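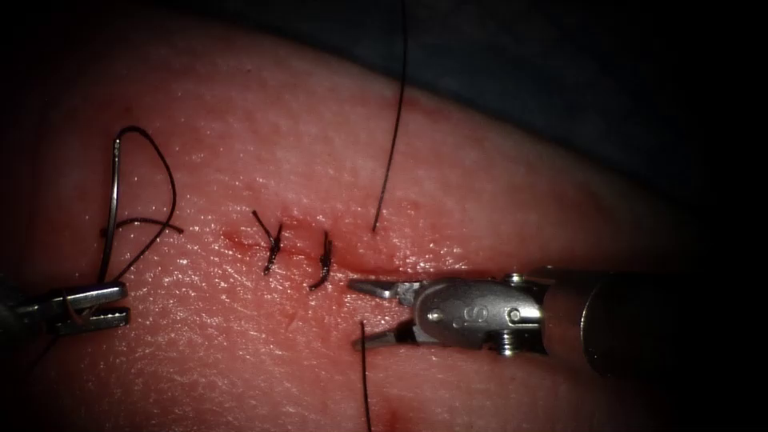 Pad 13, straight incision. Knots one and two tied and trimmed, third stitch apparently in progress.

October 2018

Interrupted sutures on the pink synthetic pads from Clulier, black thread throughout. Pad surface puckers slightly at both finished knots and is tinged red there. Edges are drawn together. Left end of the cut is wider and stained; leave it out of the gap measurements.

Tails are short but not even. The lower tail on knot two curls back to the left. Toshiko Sasaki wants a fixed trim length before the next set. I'd start at 5 mm and see if the knots hold.

Thread use: some 500 mm per pad, most of it offcuts. 197 pads left in the Ogura cabinet, enough through November.

To do: rewrite the spacing note, mark entry points on the next 2 pads before cutting, send trimmed samples to Testport.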